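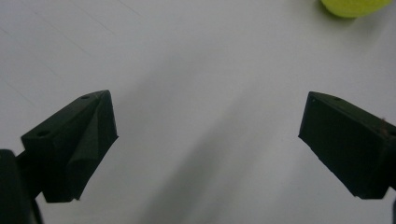 About Provulska

Provulska is a small company that tests gripping tools for other companies. We try grippers, robot arms, wrist cameras and controllers, we compare them under the same conditions, and we write down what we found. Our customers are mostly machine builders and packaging plants, and also a few university groups who must choose a gripper before they have money to buy several.

We don't sell grippers and we don't take commission from those who do. When a maker sends us a product for a comparison, it goes back to the maker after the report is finished, or it is bought by the customer at the normal price. We have kept this rule from the first day, and it has cost us some orders.

How we started

The company grew out of a repair workshop on Strazds Street. The workshop repaired pneumatic cylinders and valves, and customers often came with a broken gripper and asked which one they should buy next. At first we answered from memory. Then one customer, a plant that packs soft fruit, wanted the answer on paper with measurements, and we had to build a way to measure. That first report had 34 pages and took us much too long. Half of it was tables which the customer did not read. But they ordered a second one the following May, and after this we slowly stopped doing repairs.

Today the repair benches are gone, except one that we keep for making fixtures and for changing fingertips. The compressor from the old time is still in use. It is loud, and we ask visitors to excuse it.

What we test

Most of our work is with parallel and angular grippers with two fingers. We also test suction cups and soft fingers when a customer needs them in the same comparison. With arms we are more limited: we can mount arms up to medium size, and for anything bigger we go to the customer's hall.

A growing part of our work is with hand-held grippers. A person holds the gripper in the hand, with a camera fixed on it that looks at the fingers, and does the task as the robot should later do it. For us this is first of all a cheap way to compare fingers. We can change a pair of tips and try twenty grips before an arm would be mounted and its program corrected. You see quickly if a finger comes too low, if it hides the object from the camera, or if the opening is too narrow for a person who is in a hurry.

The objects are simple on purpose. We use tennis balls, boxes, bottles, cable ends, bags of rice and a few parts which customers leave with us. The tennis ball is in nearly every series. It is round, so flat fingers touch it only on a small area, and the felt gives a little before the ball itself does. It is also easy to find in a picture because of the color, so a problem with the camera is not mixed with a problem of the fingers. And you can buy the same one everywhere, so a customer can repeat our test at home.

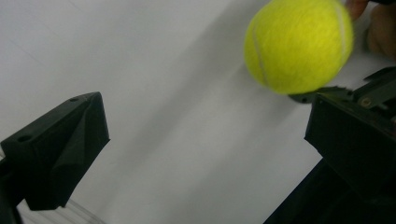
Giving an object to the gripper by hand is a separate test with us, and customers are sometimes surprised that we charge for it as a separate test. Picking from a table is a different thing. On the table the object waits and the gripper moves to it. In a handover the object moves too, the person does not hold it in the same place twice, and human fingers are near the tips and sometimes in front of the camera. A pair of fingers that is very good on the table can be poor here. We have seen it with thin pointed tips, and also with wide ones that leave no room for the hand of the person.

For each series we write a list of starting positions before anybody touches the gripper. Far object, near object, object to the left, object partly behind a finger. This sounds like paperwork, and it is, but without the list each tester puts the ball where the gripper works well. We all do it, and we don't notice it.

How a comparison works

A normal comparison takes three weeks. In the first week we agree with the customer on the objects and on what counts as a failed grip. This second point takes longer than people expect. Is it a failure if the object turns in the fingers but does not fall? For a ball it is mostly no problem, for a labeled bottle it is a failure. We want the answer in writing before we start.

In the second week we run the trials. Our standard series is called Prorkia, and it has 45 trials for each pair of fingers. Every trial is recorded from the gripper camera and from a fixed camera at the side. The controller log is saved together with the video when there is a controller. With a hand-held gripper there is often none, and then we read the finger opening from the picture.

In the third week we look at all recordings again. Two people do this, separately, and they don't see each other's marks. Where they disagree, the trial is marked as unclear and is listed in the report as unclear. We don't vote and we don't repeat the trial to get a nicer number.

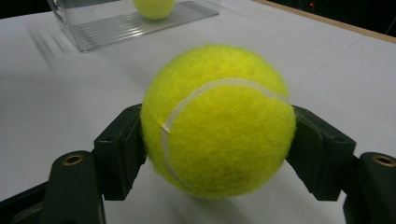
A tennis ball held between the two fingers of a hand-held gripper.

The report then has a short first part with our recommendation, and a longer part with the trials. The customer receives all recordings, also the bad ones. Some customers use them later to train their own vision software, and we have nothing against it, if the hands and voices of our people are treated with respect.

About the fingers

Many of the fingers we compare are printed, some by the customer and some by us. Printing makes it possible to change an angle in the evening and try it in the morning. But printed fingers wear, and the corners become round, and a screw that is tightened too often will pull out of the plastic. So we prefer threaded metal inserts where the fingers are mounted, and we check them before each series.

Color is a question we did not take seriously in the beginning. Dark fingers are good against a light table, because the software and also the human reviewer can see the edge. On a dark conveyor the same fingers almost disappear. Now we always ask which surface the customer has in the plant, and if it is dark, we test on dark as well as on our white table.

Another thing we learned slowly is the position of the camera. If it sits too close, the fingers fill the lower half of the picture and a near object is hidden exactly in the moment when you need to see it. If it sits too far, the tool becomes heavy in the front and the tester gets tired, and after lunch the results are worse than before lunch. We have no general answer to this. We write the camera distance in each report so that the next reader can judge it.

Where we are

We work in two rooms on the ground floor. The front room has the tables for the hand-held trials and the open shelves with objects. The back room has the arms, with a fence and a lock, and there we ask visitors to leave bags outside.

Our partner for mechanical parts is the Holten workshop, a few minutes away on foot. They make our adapter plates and they cut the clear plastic for our trays and boxes. When a plate does not fit, we can walk over with the arm flange in a bag, and this has saved us many days. 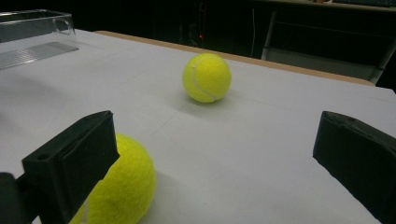
What we are still not good at

We think an honest page should have this part also.

We are slow with very small parts. Below the size of a pea our cameras are not sharp enough, and we send such requests to others.

We can't test for food contact. We can say how a finger holds a tomato, and we can't say if the material is permitted to touch it.

Our force measurements are good enough for comparing two fingers with each other. For an absolute value with a certificate you need a calibration laboratory. We can recommend one in writing if you ask us.

We also had one comparison that we had to withdraw. One pair of fingers had been mounted with the wrong spacer, and we saw it only when the customer asked why the opening was smaller than in the data sheet. We repeated the full series at our own cost. Since then, the opening is measured with a caliper before the first trial and after the last one, and both values are printed in the report.

People

There are few of us, and most came from maintenance, from machine tools or directly from technical school. Everybody does trials, also those who mainly write reports or program the controllers. We believe that a person who has never held the gripper for a full afternoon should not write that it is comfortable.

Each year we take trainees from the technical school, starting in September. They begin with the review of recordings, then they do trials, and by the end they plan one small series alone. Some of our better ideas for fingers came from trainees, who did not yet know what is usual.

Reports and archive

Our archive has 44 finished comparisons. Most of them belong to the customers and are not public. A few we are allowed to share, and you can ask for the list by e-mail. Please tell us what kind of object you want to grip, then we can look for the nearest case - sometimes an old report is enough, and you don't need a new one.

Visits

You can visit us on working days after an appointment. If you bring your own objects, please bring more than one of each. For a first try with your own fingers we need the drawing of the mounting side a few days earlier, so that the adapter plate is ready when you come. Parking is in the yard behind the building, through the second gate.

Page last changed: 23 January 2018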